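Search
Search this site
Go

How to score a two-arm cleanup trial without fooling yourself

Quick writeup of how we score tabletop cleanup now at Pretport. Ginette asked for it, Mackenzie asked for it twice. Its the February version, replaces the old wiki page. If you find something in the old page that disagrees with this, this wins.

Who its for: anyone running episodes on the two-arm cell, or reading the numbers afterwards. Assumes you can already home the arms and start a policy. If not, go do the Relel startup page first.

The problem

Old scoring was pass/fail. Operator looks at the table at the end, says clean or not clean, types a 1 or a 0. Fast. Also pretty much useless. Two operators, same final photos, different answers. Radek Šindelář went back over 386 old episodes and rescored from the stored end photos, and the labels moved enough that our favorite checkpoint wasn't the favorite any more. Bad week.

Other thing, pass/fail throws away everything in the middle. A run that gets the scraps and the roller and then misses one streak of sauce is a 0. A run where the arm never leaves home is also a 0. You can't pick between checkpoints with that.

So: stage scoring. Each job on the table is its own stage, each stage gets 0, 1 or 2, and a different person than the one who ran it does the scoring.

What you need

- the two-arm cell, both grippers checked
- green-tipped tools, one per arm
- aluminum tray
- sauce, squeeze bottle
- lint roller and its stand
- paper scraps, several colors
- a brown towel, folded
- Wedard (our logging script), current branch
- a second person, not in a hurry

Step 1. Write the stages down before you run anything

Before. Not after the first few episodes when you've seen what the policy is good at. We did it after, once, and wrote ourselves a very flattering rubric.

For the cleanup task the stages are scraps, roller, towel, tray. Score:

0 = no contact with the object, or contact with no change
1 = partial
2 = done, by the written definition

"Done" needs a sentence per stage. For the tray ours is: no colored residue bigger than the printed dot card, anywhere inside the rim. For scraps: none left on the table surface. Keep it dumb. If a definition has the word "mostly" in it throw it out and start again.

Step 2. Set the start state from the sheet

Wedard picks a start state and prints it. Set the table to match. Don't improve it. Everyone wants to nudge the tray a little closer to the arm, leave it.

Sauce goes on last. Vary where it lands and how much. The first set of trials had the sauce in the same spot every time and the policy just learned a motion to that spot. Looked great. Moved the smear a few inches and it wiped a clean bit of tray with total confidence.

Take the start photo with the fixed camera. Check the whole tray is in view, rim included. The start photo is what the scorer compares against, so no start photo, no episode.

Step 3. Run it, hands off

Start the episode, arms at your sides, stay there. Hand on the e-stop side of the table is fine, leaning over the table is not. The policy sees you if you lean in, and we have logs where the arm pauses every time somebody reaches.

Step in for safety only. If you do, press the intervene key right then, dont backfill it from memory later. An episode with an intervention still gets scored, up to the stage where you stepped in. Stages after that are blank, not zero. Big difference when you average.

Time limit is whatever the sheet says. When it beeps, stop. Even if the arm is an inch from finishing. Especially then.

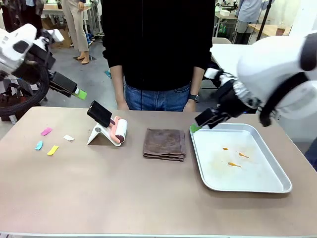

Tray stage, spatula on the upper left rim. Orange smears still in the tray.

Step 4. Mark contact seperately from progress

This is the bit people skip. Contact on its own is not a 1. Tool touching the rim of the tray, with the sauce where it was, is "contact, no change", so 0 if the episode ended that way. We log contact as its own yes/no column next to the score.

Why bother. A policy that reaches the tray and then does nothing has a different problem from one that never reaches. First one is usually a force or height issue, second one is usually perception or just stage order. With the contact column you can split the zeros and see which. Before we added it all the zeros looked the same and we spent ages retraining the wrong thing.

Same for the other arm. Wedard has left and right columns, fill in both. If an arm is holding a tool and not using it, that's contact no, held yes. Don't get creative with the notes field, nobody can query the notes field.

Step 5. Score blind

Second person scores. They get the start photo, the end photo and the clip. They do not get the checkpoint name. Wedard hides it if you use the --blind flag, so use the flag.

Annick Turcotte scored a batch with the names showing and the same batch again a while later with names hidden. Her scores for the newest checkpoint dropped. She's careful, it happens to everybody.

Scorer works end photo first, then the clip, in that order. Clip first makes you generous, you watch it try hard and you want to give it the point.

One trap with end photos: glare. A white tray base under the overhead lights can hide a thin yellowish film. If you can't tell, bump the contrast, same setting every time, its saved in Wedard under "tray". Still can't tell? Mark it unsure and a third person looks. Unsure is a real label, use it.

Step 6. Check that two people agree

Every batch, 8 episodes get scored by two people independently. Wedard picks which, you don't. Compare stage by stage.

If they differ by one point on the odd stage, ok, move on. If they differ by 2 anywhere, stop and look at it together. Nearly always its the definition and not the person. Fix the sentence, then rescore the whole batch with the new sentence. Yes the whole batch. No you can't just fix the ones that differed.

Towel stage was our worst. "Towel folded" meant edges lined up to Ginette and meant not in a heap to Raelene. Now it says: no layer sticks out past the one below by more than a thumb width. Ugly but they agree.

Step 7. Turn it into numbers

Report per stage. Mean score, plus share of 2s, plus the contact rate. One row per stage per checkpoint. If somebody upstairs wants a single number give them the share of episodes with 2 on every stage, and send the table along with it.

Bootstrap the intervals, 1000 resamples, resample whole episodes and not stages. Stages inside one episode are tied together (a bad start hurts everything downstream) and if you resample them seperately your intervals come out too narrow. I got this wrong in the first draft, Radek caught it.

What we got from it

Rescored everything we had, 2535 episodes, took a good chunk of February. Short version:

Tray is the weak stage by a long way. Contact rate there is high, progress is low. So it gets to the tray, it just doesn't wipe well once it's there. That lined up with what Mackenzie Cormier had been saying about tool angle, and the next round of demos is all tray, with the sauce in awkward places near the rim.

Scraps are fine. Surprised us, we had assumed the small flat stuff would be the hard part.

Ranking of checkpoints changed. The one we'd been calling best under pass/fail was third on stage scores. The Mendes baseline came out ahead of it on tray and behind on everything else, which pass/fail had hidden completely.

Disagreement between scorers went down after the definitions got fixed, and stayed down when two new people joined. That was the test I cared about.

Things that will bite you

Wiping down the tray between episodes. Do it properly. Leftover film from the last run counts against the next one and the start photo doesn't always show it.

Tool tips. Swap both at the same time or log it. A worn tip on one side looks exactly like a worse policy.

Running all of one checkpoint in the morning and all of the other after lunch. Light changes, people get tired. Interleave. Wedard does it for you unless you override the order, so don't override the order.

Changing a definition mid batch and not saying. Put the rubric version in the header. Every time.

Scoring your own episodes because the other person is at lunch. Wait for them.

Not done yet

Auto scoring for the tray from the end photo. Raelene Tuhiwai has a color threshold thing half working, good on orange sauce, bad on the pale stuff. Will get its own page when it's past that. Until then, people.

Also want a proper partial credit scale for wiping, area before and after, instead of just 0/1/2. Needs a camera calibration that survives somebody bumping the post. Ask me again in a bit.

Related
Relel startup and homing checklist
Wedard flags, full list
Collecting tray demos: tool angle and pressure
Why we stopped using pass/fail (notes from the rescore)
Mendes baseline, setup and known issues
Printing the dot card at the right size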